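Teaching a Gripper to Open a Drawer (Project Report)

Žofie Šťastný, with lab partner Ilir Softić
26 August 2021

So when I signed up for this project I figured the learning part would eat my whole summer and the data part would be a couple of afternoons. Wrong way around! I spent most of my time standing at a white table with a gripper in my hand, and this report is mainly about that.

What we wanted

Our project is called Vorna. The goal was a set of hand-collected demonstrations that a policy could learn from, all on one small family of tasks: open the little drawer, close the little drawer, put something in, take something out. We picked a hand-held gripper over driving the real arm with a joystick because Ilir had tried the joystick in November and came away with very few clips and a sore thumb. With the hand-held one you just walk up and do the task, and the camera on the tool records what the fingers would see if they were on the arm.

I set us a target of 1000 clips. Ilir wanted 3000. (More on who won that one below.)

The setup

The table is plain white with a light wood edge. I liked it because the fingers are black and the drawer box is tinted, so everything you care about stands out. The downside is shadows. Lean over the table and you get a big soft gray smear across it, and our first little test model was way too interested in it. We talked about lighting the table from more sides, but in the end we left the shadows in and tried to vary them. The arm is going to be used in a room with people walking past it, so it may as well see some arms and sleeves now.

We worked in pairs. One person held the gripper and the other reset the props. I wrote the reset routine on a sticky note and then rewrote it a bunch of times, but the final version went like this: put the box toward the far side, turn it a little, close the drawer, say "okay." The gripper person waits for "okay" and then starts moving. Simple, except we both kept forgetting the waiting part.
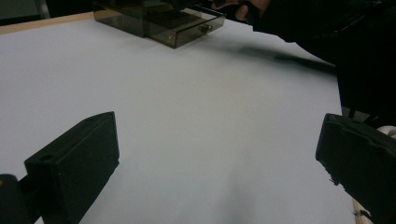 Figure 1. View from the gripper camera with the drawer box at the far side of the table and a hand at the top.

The see-through box was my choice and I'd make it again, but wow, it was hard on the model. You can see darker edges right through the walls, and the test model treated those as drawer fronts and tried to grab them. What helped was getting lots of different angles on the knob. It's small and it sits near one side of the drawer front, so if you always come straight at the middle you miss it. Ilir was much more patient about this than I was, and his approaches are slower and, okay, better.

Cutting the recordings

We recorded long takes and cut them up afterward using a script I named Detetti. It looks for the moment the fingers start closing and works backward to find the start of the approach. It handled the tidy takes fine. Where it fell apart was the stretch between attempts, when the fingers are open over bare table and the other person is still busy at the box. Detetti would sometimes glue that stretch onto the next clip, and then you've got a demonstration that begins with a whole lot of hovering.
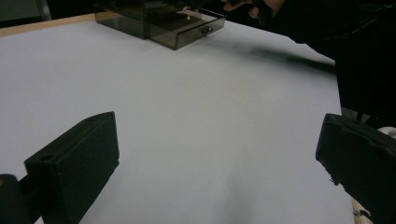
Figure 2. Fingers apart, with a hand holding something dark just beyond the drawer box.

I went back and forth on what to do with frames like these. Throw them out and the model never sees a hand near the box. Keep them all and it learns to hover. We settled on giving them their own label, "wait," and capping how much of it any clip could hold. I did the labeling by hand for 16 of the long takes, and then Detetti used those to guess the rest. It guesses pretty well as long as the hand is in view. Dark sleeves confuse it more than light ones – I only spotted that after the labeling was done, so I can't say much about why.

How it went

We stopped at my number, mostly because the semester was about to start. Ilir still thinks 3000 would have gotten us there. The model trained on our full set goes to the knob much more directly than the one trained on the first batch, but it still has trouble when the box is turned hard to one side, and putting things in the drawer barely works. We simply have too few clips of that.

For next time I'd cut and label every evening. I let the takes pile up for 2 weeks and by then I couldn't remember which ones we'd botched on purpose. I'd also write the prop person's actions into the notes along with the gripper's. And Ilir wants a second box with solid walls, so we can check how much trouble the tinted plastic is really causing. He's already asked for the gripper back next term.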